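Grasent Garment Records

README for the catalog tables and measurement files

Summary

Grasent is a set of written records describing ready-to-wear garments and accessories made from reused cloth. Each record covers one finished piece: what it was cut from, how it was put together, its measurements when laid flat, and the terms used for it on the maker's own line sheet. The records were first compiled for the Curnstead sample archive and were later extended with pieces from the Drindier workroom. The current release holds 554 records.

The tables are meant for people who study construction, sizing or fashion vocabulary. They hold no prices, sales figures or customer data.

Contents of the release

garments.csv has one row per piece, with a header row.
components.csv has one row per cloth, lining, fastener or trim used in a piece.
measures.csv has one row per measurement.
terms.csv is the controlled word list used in the category and detail columns.
notes/ holds plain text files, one per piece, for pieces where the cataloger left remarks.
CHANGES is the release log.

All files are UTF-8 with Unix line endings. Fields are separated by commas and quoted only where the value contains a comma or a quotation mark. Empty fields mean the value was not recorded. The value "none" means the cataloger looked and found nothing to record.

Main columns in garments.csv

piece_id: A fixed identifier. It does not change between releases and is not reused when a record is withdrawn.

source: Either curnstead or drindier.

category: One term from terms.csv. Coats and jackets are separate categories. A piece is a coat if the hem falls below the hip line on the size it was graded for.

detail: Up to 5 terms from terms.csv, separated by semicolons, in alphabetical order. The order says nothing about importance.

size_label: The size as printed or stitched on the piece. Not normalized. Letter sizes, number sizes and blank labels all occur.

closure: Zipper, button, snap, hook, tie, mixed or none. "Mixed" is used when two kinds of closure share the same opening. A jacket with a front zipper and buttoned cuffs is listed as "zipper".

season: The season given on the line sheet, copied as written. "Resort" and "pre-fall" were kept as separate values.
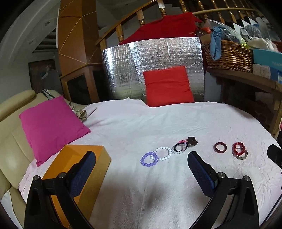 Last changed: September 29, 2024

Accessories

Accessories are in the same table as garments and follow the same rules, with three differences. The size_label column is usually empty. The closure column describes the fastening of the accessory itself, such as a clasp or a buckle, and takes its values from the second section of terms.csv. Flat measurements are limited to greatest length and greatest width.

Items sold as a pair have one record. Items sold as a set have one record for the set and one for each member, linked through the set_id column. To count single items, drop the rows where is_set equals 1.

Hair accessories were first cataloged under "trim" and moved to their own category in version 7. Scripts written for older releases will miss them if they filter on the old term.

Measurements

Garments were measured closed, face up, on a flat table, with no stretch applied. Values are in centimeters and are rounded to the nearest half. Knits were left flat for 15 minutes before measuring. Chest width is taken one inch below the armhole and converted; this is a holdover from the Curnstead paper forms and was kept so that older values stay comparable.

Sleeve length is measured from the shoulder seam for set-in sleeves and from the center back neck for raglan and dolman sleeves. The column sleeve_from states which method applies. Do not average sleeve lengths across the two.

Pleated and gathered pieces have two hem values, relaxed and extended. The extended value depends on how hard the cloth is pulled and should be treated as a guide.

How the terms were chosen

The word list began as the Shahbazi list, a short in-house vocabulary for pockets, collars and cuffs. Terms were added when a detail came up in more than one piece and no existing term fit. Rare details were described in the notes files and have no term of their own. As a result, the list is strong on outerwear and thin on eveningwear.

"Utility pocket" and "cargo pocket" are both present. A cargo pocket has a bellows or a side pleat. A utility pocket is any other patch pocket with a flap.

Known problems

Fiber content for reused cloth is often a judgment by hand and eye. The column fiber_basis gives "label", "test" or "judged". Most Drindier rows are "judged".

Color names come from the line sheets and were never checked against a color system. "Olive", "drab" and "moss" overlap heavily.

Several Curnstead coats were altered after cataloging. Their measurements describe the state before alteration, and the altered column is set to 1.

Duplicate notes files exist for a few pieces. Where they disagree, use the one with the higher suffix number.

Planned changes

The December release will split components.csv into cloth and hardware tables. The piece_id column will be present in both. Lining will be treated as cloth. Interfacing will be recorded for the first time, for new pieces only.

Use and credit

The records may be copied and changed for study and teaching. Credit the set as "Grasent Garment Records" with the version number from the CHANGES file. The text of the line sheets remains with the makers and is quoted only in the season and color columns.

Corrections should give the piece_id, the column name, the current value and the proposed value. Corrections without a piece_id cannot be processed.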